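Fold It Flat: Getting Your Bag Mountain Under Control

Posted by Feven Mekonnen, Jan 12, 2021

I love a fabric bag. Love them! They go in the wash, they weigh next to nothing, and a good one will carry more potatoes than you'd think. The trouble starts when you have a hook full of them behind the door and the whole lot slides to the floor every time somebody fetches a coat. Mine had got to that stage by Christmas, so I spent a very happy afternoon sorting them out, and I'm still pleased every time I open the drawer.

First, empty them properly. Turn each one inside out and give it a good shake over the bin or out of the back door. Run a finger along the bottom seam, where crumbs and old receipts collect. Anything that smells of onions goes straight in the wash at 30 degrees, and I hang mine up by the bottom corners so the handles dry as well.

Next, find a flat surface at a decent height. Folding on the sofa or on your knee never gives you a sharp edge. A small table is plenty, and a tablecloth is a real help with slippery fabrics (it grips just enough that the bag stays put while you smooth it). Put a bright one under a dark bag and you can see every edge.
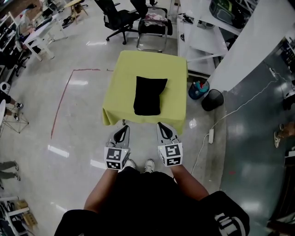
Black bag on the green cloth, with the top edge folded over.

Now for the folding itself, which is so satisfying once you get into the swing of it!

Lay the bag flat with the opening away from you and push the air out with your palms, working from the bottom up. Tuck any handles down inside. Fold the top edge over by a hand's width and smooth it, then bring both long sides in to meet in the middle. Fold in half lengthways, so you have a long strip, and roll or fold it up from the bottom. If the fold at the top is a bit crumpled, open it out and do that part again, as a lumpy start makes a lumpy parcel.

Stand the parcels on end in a shoebox or a shallow drawer, like files. I keep 8 of them in the kitchen and two in the car, and everything else went to my neighbour Lensa Gashaw, who was collecting for the swap table at the Birken hall.

A few extras:

Very stiff canvas won't roll. Fold it in three and put it at the back.

A warm iron on the reverse side sorts out stubborn creases. Keep it well away from any printing.

Drawstring bags should have the cord pulled out straight before you fold, then wound round the parcel at the end.

Heavy shoppers with a hard base are better hung up on their own hook.

I'll be doing scarves and woolly hats in March, when they all come off the pegs. Send me your best methods before then!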